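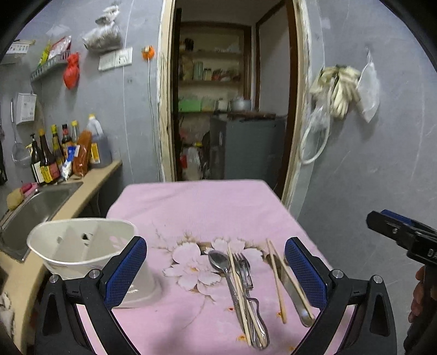
Tablecloth

A tablecloth is a cloth spread over a table. Mostly for looks, or to protect the surface, or both. Usually woven cotton, linen or polyester, sometimes a coated fabric that can be wiped. Related items: the table runner (long narrow strip), the placemat (one per diner), the undercloth or silence cloth (padded, goes beneath).

Contents
1 Name and early use
2 Materials
3 Sizes and drop
4 Printed cloths
5 Care and stains
6 The Deltwood cloths
7 See also

Name and early use

In English the word goes back to the Middle Ages. Older texts often just say "cloth" or "board cloth", the board being a loose plank top set on trestles. White linen was the norm in wealthy houses across much of Europe. Diners wiped hands and mouths on the overhang in some places, before separate napkins became common. Laying the cloth was a job with its own rules – who unrolled it, which end first, how it was folded afterward.

Household inventories are the main source. The Cadwaladr inventory of 1558 lists board cloths by quality, the finest kept in a locked chest with the spoons, the coarse ones in the kitchen passage. Two are marked as "worne", one as patched. Delyth Griffiths, who edited the inventory, reads the patched one as a servants' cloth. Other readers think it was a good cloth on its way down. Not settled.

Poorer homes often had no cloth at all, or one, brought out for weddings and for laying out the dead.

Materials

Linen. Strong, takes a hot iron, gets softer with washing. Creases badly. Damask linen has a woven pattern that shows when light hits it from the side.

Cotton. Cheaper than linen in most markets from the 19th century on. Takes dye and print well. Can shrink if not pre-washed.

Polyester and blends. Dry fast, few creases, hold oily stains. Common in hotels and banquet halls.

Oilcloth. Originally cotton or linen coated with boiled linseed oil. The name is now used loosely for vinyl-coated cloth too, which is a diffrent product and smells different when new.

Vinyl, usually with a flannel or felt backing. Sold flat, folded or by the yard off a roll. Fold lines can be stubborn. A hair dryer on low helps, an iron does not.

Lace and crochet. Decorative, normally laid over a plain cloth.

Paper. Single use – parties, seafood restaurants, church suppers.

Sizes and drop

The drop is the part that hangs over the edge. Short for everyday meals, longer for formal ones, to the floor for buffets where boxes are stored underneath. To find the cloth size, measure the table top and add the drop twice, once for each side. Same for length. For a round table, the diameter plus twice the drop.

Hems take up fabric. So do first washes. Many sewing guides say to cut long and trim later.

Cloths slide. Old fixes include weights sewn into the corners and spring clips along the edge. Outdoor cloths sometimes have a zippered hole for an umbrella pole.

Printed cloths

Block-printed cottons reached European tables through trade with India and were widely copied. Roller printing made patterned cloths cheap in the 1800s. Florals have stayed popular more or less ever since. Fruit too, and checks, though checks are generally woven.

Border prints are made for one table shape and look wrong on another. All-over prints are easier – any table, any direction, and the odd stain gets lost in the pattern. In the 20th century souvenir cloths with maps of states or regions sold well in the United States, and are now collected. Condition matters most to collectors, then color, then whether the maker's paper label is still attached.

Care and stains

Blot first. Cold water for most food stains, before any hot wash, as heat can set them. Candle wax: let it harden, scrape, then a warm iron through plain paper. Red wine has more folk cures than any other stain and few have been tested properly. Turmeric fades in sunlight, slowly.

Linen is best ironed damp. Rolling on a tube avoids the hard creases that, over years, crack the fibers along the fold. Starch should be washed out before long storage; it attracts insects.

The Deltwood cloths

A group of 434 domestic tablecloths at the Deltwood textile study room, cataloged by Lina Haddad. The list was opened to readers in January 2019. Nearly all are everyday cloths, not banquet linen, and 31 still have shop or mill tickets, among them Utska and Getomex. Three are unfinished, with the hem pinned and never sewn.

The catalog records repairs as well as patterns. Darning is most common in the middle of the cloth, from serving dishes, and at the corners. Cigarette burns have a seperate heading. Owners' notes are kept with the cloths where they survive, mostly short ones – "best", "December only", "Mother's, do not boil".

See also

Damask
Napkin
Oilcloth
Place setting
Table runner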